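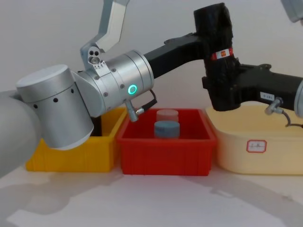
Photo: Pradex

Home News Products Recycling Contact

Pradex adds coloured bins to Hulme storage range

August | By Jade Bloxham | 2 min read

Household storage firm Pradex is adding new colours to its Hulme range of open plastic bins, with red and yellow joining the existing white and grey. The bins will go on sale in August through the company's own website and at Petau homeware shops.

The Hulme bin was first sold as a plain white tub for kitchen cupboards. Customers have since used it for craft supplies, school kit and garden seeds, and many asked for colours that would help them tell one bin from another on a shelf.

The new bins come in the same 4 sizes as before. The smallest holds 2 litres and the largest 15 litres. Existing Hulme lids and labels will fit all of them.

"People wrote to us asking for brighter bins, mostly parents and teachers," said Jade Bloxham, product manager at Pradex. "We have kept the shape the same so that nobody has to replace what they already own."

Pradex will also supply 1030 bins to schools and libraries near its Cilley warehouse. Schools that wish to apply should write to the Cilley office by the end of the month, giving the sizes and colours they need. Delivery is free.

Bins from the old range can be returned to any Petau shop for recycling.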